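用手教，还是用手柄教：在仿真里教机械臂叠方块的一点笔记

2019年10月12日

拖了好久没更新，先跟还在订阅的朋友说声抱歉。上一篇还停在二月份，那会儿我刚把书房腾出一半，信誓旦旦说要“每周写一篇”，结果大家也看到了。这大半年晚上的时间几乎都耗在一件事上：教一条机械臂把方块放到指定的位置，再把另一个方块叠上去。说出来挺朴素的，我妈听我讲完以后问，这不是三岁小孩玩的吗？我说是啊，可是三岁小孩也练了三年呢。

事情的起头是这样的。我白天在Geletti上班，做的是产线上的工装夹具，和学习算法八竿子打不着。我们车间有几条机械臂，教它们干活用的是最老派的办法：人站在旁边，一只手按着使能，一只手推着手臂走，走到一个点就存一个点，存完了从头放一遍。我很喜欢这种拖动示教，因为它很“老实”，你推到哪儿它就记到哪儿，关节那种沉甸甸的阻尼感会顺着手腕传上来，推久了你会知道它哪个姿势舒服，哪个姿势别扭。老师傅们推得特别好看，像在领着人跳慢舞（我第一次推的时候像在搬冰箱）。

可是存点的办法有个麻烦，工件一挪位置，点就废了。于是我就想试试另一条路：不存点，存整段的动作，多示范一些，让程序自己去学“看到方块在哪儿，手该往哪儿去”。家里当然摆不下一条真的臂，也买不起，所以我用的是仿真环境，拿一个叫Kakcombe的小工具套在物理引擎外面，负责录数据和回放。遥控的部分，前后换过两样东西，一样是普通的游戏手柄，一样是一只叫Muvulance的六轴小旋钮，巴掌大，推、拉、扭、抬都能感应。

先说手柄。手柄的好处是便宜，而且手指早就认识它了，坏处是两根摇杆只管得了四个方向，剩下的旋转只好塞到肩键上去。我最开始的映射是左摇杆管前后左右，右摇杆管上下和手腕转角，扳机管夹爪开合。听起来挺顺，真用起来，右摇杆一斜，手就一边下降一边拧，像个喝多了的人弯腰捡钥匙。后来我给右摇杆加了死区，又规定同一时刻只认一个方向，这才像样了一点。录出来的轨迹一格一格的，先平移，停一下，再下降，停一下，再夹。

Muvulance就柔和多了，可以斜着下去，可以边走边转。可是它太灵敏，我的手只要一紧张，画面里的夹爪就跟着抖。头一个星期我录的东西基本都不能用，方块是夹起来了，过程惨不忍睹。我媳妇路过看了一会儿，建议我把手腕垫高，我垫了一本旧词典，立刻好了一大截。到现在那本词典还在桌上，已经是设备的一部分了。 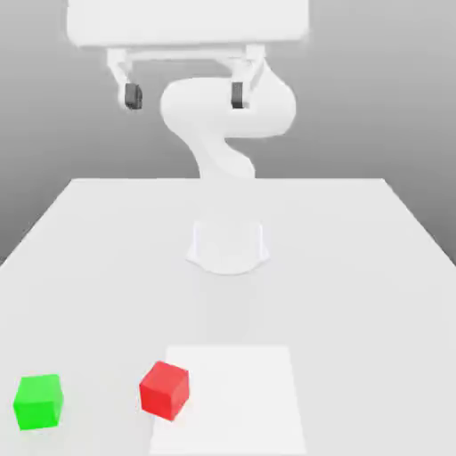

任务的布置我改过好几版，最后定得很简单：红方块和绿方块，一块白色的方垫子做目标区，每一回合方块的位置和朝向都重新随机。手从高处出发，夹爪张开，先去找红的，放到垫子中间，再回头拿绿的，叠在红的上面。为什么要先摆红的呢？没什么道理，我第一次就是这么录的，后来懒得改。

真正让我头疼的是随机出来的那些尴尬位置。红方块要是压在垫子边上，一部分在里面、一部分在外面，人就会犯嘀咕：这算已经放好了，还是没放好？我自己录的时候前后就不一致，有几回我老老实实夹起来重放，有几回我图省事，合着手指往里推了推。等到训练完一看，程序也跟着犯嘀咕，手降到半空，左晃一下，右晃一下，就是不下决心。看着又好笑又惭愧，它那副犹豫的样子分明是跟我学的。后来我给自己立了个规矩，贴在显示器下面：凡是压边的，一律夹起来重放，不许推。重录了一遍以后，那个晃来晃去的毛病就轻了很多。

还有角度的问题。方块如果斜着，棱角冲着人，夹爪就得跟着转过去，让两个指头贴住一对平行的面。方块转四十五度附近的时候，往左转和往右转都行，我有时候往左，有时候往右，全看当时手顺不顺。对人来说这完全不是事儿，对模仿学习来说就很要命，它会取一个中间的答案，也就是干脆不转，然后直愣愣地下去，两个指头正好磕在棱上。现在我的习惯是，拿不准就往顺时针转，哪怕多转一点。做了一阵子以后，连平时拧水龙头我都会想一下自己往哪边转。

说说数量吧，我知道有人会问。到昨天晚上为止，我手上留下来的合格示范是83段，用手柄录的只留了9段，其余都是用旋钮录的。废掉的我没有留，当时硬盘紧张，一生气全删了，现在有点后悔，失败的例子其实也有用处，至少可以拿来写博客。训练我用的是旧显卡，每次跑4000步，睡前挂上，早上起来看。用同一套随机种子测，把红方块放进垫子的成功率到了70%，叠绿方块就差得远，我先不写数字了，给自己留点面子，等下一篇。

差在哪里呢，我琢磨了很久，觉得多半是松手那一下。夹起来的时候，误差大一点没关系，夹爪合拢会把方块自己找正；放下去的时候就没有这个便宜可占，高了会掉下去弹歪，低了会硬压，两个方块之间在仿真里一较劲，能把下面那个挤飞。我用旋钮控制的时候眼睛盯着屏幕，手上却一点力气都感觉不到，只能靠看影子来猜离得多近。这时候就特别想念车间里那条可以推着走的臂，碰到东西了，手是知道的。所以前阵子我给Kakcombe加了个小功能，夹着的方块一旦碰到别的东西，音箱就“嗒”一声。就这么一个声音，管了大用！我录叠放的时候明显不那么慌了，速度也稳下来了。

顺便记一个踩过的坑。录制的频率和画面的频率一定要对上，我一开始动作记得密，画面记得稀，回放的时候手总比画面快半拍，我还以为是旋钮的延迟，换了线，换了接口，甚至把驱动重装了两遍，最后发现是自己写的时间戳取错了地方。那天晚上我什么也没干成，吃了一碗泡面就睡了。

也有朋友劝我，既然是仿真，写一段脚本让它自己夹不就好了，何必一段一段地用手录。脚本我写过，成功率确实高，可是动作太干净了，每回都是同一条直线下去，学出来的东西稍微偏一点就不会自己找回来。人手录的就不一样，偏了会修，修过头了再修回来，这些小小的补救都在数据里。我后来录的时候甚至会故意先走偏一点，再慢慢拉回来，这一招对夹取特别管用，推荐给同样在家里折腾的朋友们。

再往后的打算，一是把示范补一补，专门补叠放的那一段，不必每次都从头录起，从夹着绿方块悬在空中开始就行。二是有位读者留言推荐了Ticona，说是一个可以用手机姿态来遥控的小项目，拿着手机在空中比划，夹爪就跟着走。我下载了还没来得及装，心里有点期待，也有点担心我那只手抖的老毛病，毕竟词典没法垫在半空中。

另外，旋钮的映射文件和那个“嗒”一声的小补丁我整理好了，想要的朋友在下面留个邮箱，我晚上统一发。代码写得很乱，注释中英文混着，有两处变量名是我犯困的时候起的，请多包涵。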